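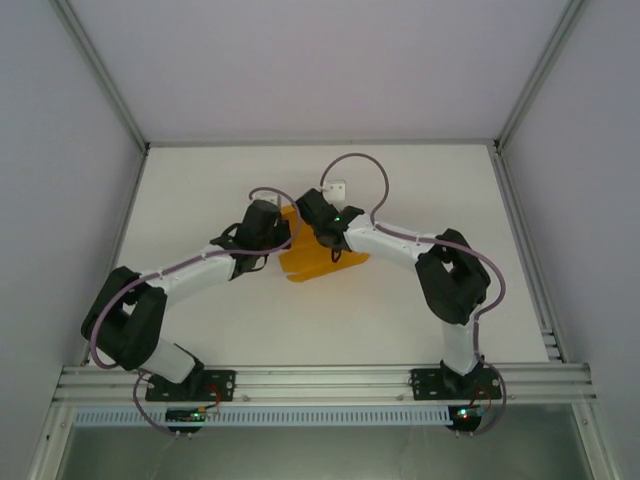 Ticket 564 – Demo cell, open day
Opened by: Liliana Ferraro
Assigned to: Darnell Dunleavy
Priority: high
Status: closed

Summary
Right arm stops partway through the two-arm pick. Left arm carries on to its waiting point and holds. Controller reports a following error on the right elbow joint. Cell has to be ready for visitors on Sunday.

Setup
Two arms side by side on one rail, white enclosure, flat orange part in the middle of the floor. Demo program is the Brellura pick, both grippers working on the same part. Speed set to 50 per cent.

Log

09:10 Ferraro
Fault came up on the fourth cycle. Cleared it and restarted, same again two cycles later. Always on the approach, never on the way back.

09:35 Dunleavy
Please drop the speed to 40 per cent and run it without the part. Send me the error value from the controller page.

10:05 Ferraro
Ran it empty at 40. Fault still there, but later. Error value peaks at 2,000 counts just before the stop.

10:20 Dunleavy
That is over the limit for this joint. Left arm runs the mirror of the same path and is fine, so I doubt the program. Check the cable run on the right arm with the power off. Move the elbow by hand through its full travel and see if the cable goes tight.

11:00 Ferraro
It does. The cable pulls tight at the elbow just before the approach point. There is plenty spare at the gripper end and hardly any at the joint. It was re-clipped in October when the Releck gripper was fitted.

11:15 Dunleavy
Undo the clips on the upper link, feed the slack back towards the elbow and clip it again. Keep the loop at the gripper clear of the other arm. Don't raise the error limit.

12:40 Ferraro
Done. Ran an hour at 40, then went up to 50. No faults. Error value now stays well inside the limit.

12:50 Dunleavy
Good. Leave it at 50 for the open day – the Riso group wanted it faster last time, but I would sooner not change anything else this week. Stop button to be tested before the first group comes in.

14:05 Ferraro
Stop button tested, both arms hold. Clip positions added to the setup sheet. Closing.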